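Vander Advises Homeowners to Question the "Free" Kitchen Quote

Last updated: July

Vander, the independent home renovation advisory firm, today released its pricing guide for homeowners planning a kitchen or bathroom remodel. The guide takes a hard look at the low opening quote, a sales tool that Vander believes deserves much less trust than it gets.

The firm read through 50 written quotes sent in by homeowners over the past year. Of those, 14 gave a full list of materials with prices. The rest leaned on words like "standard finish," "as needed" and "allowance," which can mean almost anything once the old cabinets are sitting in the driveway.

"A price on one sheet of paper with no list behind it is a guess, and we are not convinced it is always an innocent one," the firm writes in the guide's opening pages. "If a contractor can't say which faucet the number covers, the number doesn't cover much."

Allowances get the longest chapter. An allowance is a sum set aside for something the homeowner hasn't picked yet, such as tile or lighting. In one quote, the allowance for all the lighting in a kitchen was $400. That may buy a few plain fixtures. It's unlikely to buy what was hanging in the showroom where the contract was signed, and the difference goes on the homeowner's bill.

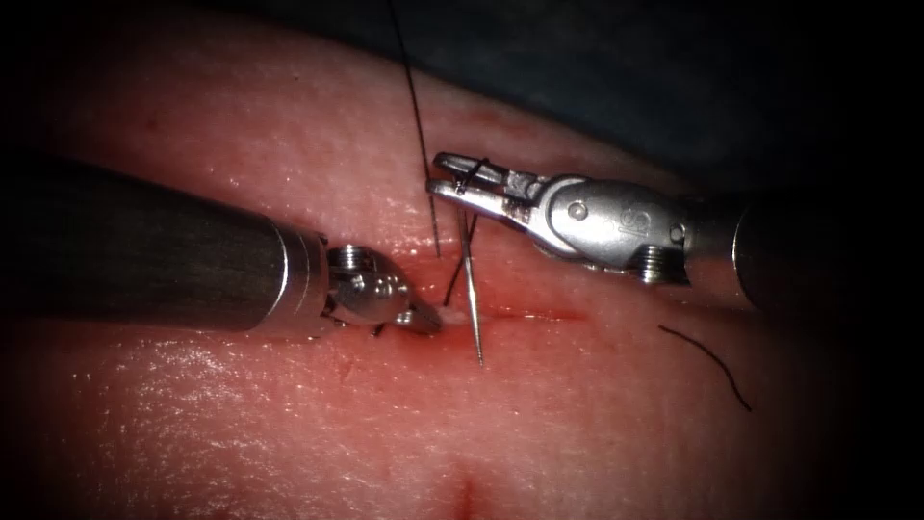

The guide is just as doubtful about the "today only" discount. Vander has yet to see a good reason why a cabinet should cost more tomorrow morning than it does this afternoon. Homeowners are told to ask for the same price in writing, good for two weeks, and to watch what happens to the smile across the table.

Online estimate tools don't escape either. Vander ran the same small bathroom through Clikeo, a web-based remodel calculator, and through the paper worksheet used by Baudry, a regional design and build company. Clikeo gave a total in less time than it takes to find a tape measure, but it never asked how old the pipes were. Baudry's worksheet did ask, then left out the cost of hauling away the old tub. Vander doesn't recommend signing anything on the strength of either one.

Readers will also find a plain-language page on change orders, the slips that add work and cost after a job has begun. The advice is short. Don't approve one by text message. Don't approve one without a price. And if the third one arrives before the drywall is up, stop and ask who planned the job.

Vander takes no referral fees from contractors or suppliers - a claim it invites readers to check, as they should check everyone else's. Its income comes from flat-fee plan reviews paid for by homeowners.

The pricing guide includes a blank quote form that homeowners can hand to every bidder, so that the numbers coming back can be set side by side. Some bidders will refuse to fill it out. Vander considers that useful to know before the deposit is paid.

Printed copies are free to the first 50 households that ask. After that the guide can be read at no charge on the firm's website, where no phone number is required.

About Vander

Vander reviews remodeling plans, quotes and contracts for homeowners. It does not build, sell or install anything. Its partner firm Zetance handles printing and mailing of the guide and had no say in what it contains.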